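I'm looking for someone to come and build wooden boats with me. Well, boards mostly, but there's a skin-on-frame kayak half finished on the back trestles and a clinker dinghy booked in for September, so you'd get a go at all of it.

I'm Nga Tạ and I run Sturard, which is me, a lot of cedar and a unit in Vastunley with a roller door that sticks. I've been on my own since I started and the order book has got too long for one pair of hands. The main thing we sell is the Tilent, a touring paddleboard with a hollow frame inside and a cedar skin. I also sell the plans and a box of cut ribs for people who want to build one at home, and they ring me up when they get stuck (usually at the tail, it's always the tail!).

## What you'd be doing

- Planing and edge-jointing planks, and lots of sanding. I won't pretend otherwise.
- Setting up ribs on the strongback and checking them for twist before any glue comes out.
- Laying glass cloth and wetting out with epoxy. I'll teach you my way of doing it even if you've done it before, sorry.
- Packing kits for home builders and answering their emails.
- Coming down to the water for test paddles when the wind drops. You need to be able to swim.

It's 30 hours a week and we can shuffle them to suit school runs or tides. I start at 7 and I don't expect you to. You'd have 2 months' trial with me, paid the same as afterwards, and the pay is £1,228 a month before tax. I know that isn't a fortune. You can build your own board out of hours and I'll sell you the timber at what I paid for it.

## Who I'd like to hear from

You don't need a boatbuilding certificate. If you've made a table, or a guitar, or hung a door that still shuts, tell me about it. Somebody from the Sheikh joinery course would be lovely but so would somebody who has only ever mended things in a shed. If you've had a bad reaction to epoxy in the past please say so early, as there's no getting away from it in here.
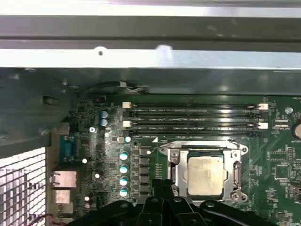
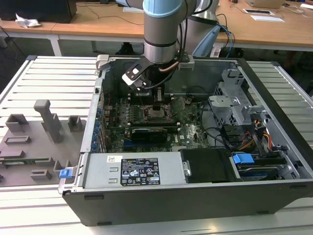
Don't worry if your fiddly work has all been on something other than boats. Inside a Tilent there are ribs, stringers, a vent and a leash plug, and you have to think about where each one goes while you can still reach it. If you're happy leaning into an opened-up desktop computer with its motherboard showing, you'll cope fine with a hull before the deck goes on. Good eyes and slow hands, basically, and I can show you the rest.

To apply, write me a page about yourself and put in a couple of photos of something you've made, wonky bits included. Post it or drop it through the door at the unit. I'll ring everyone back and we'll have a cup of tea and plane a plank or two.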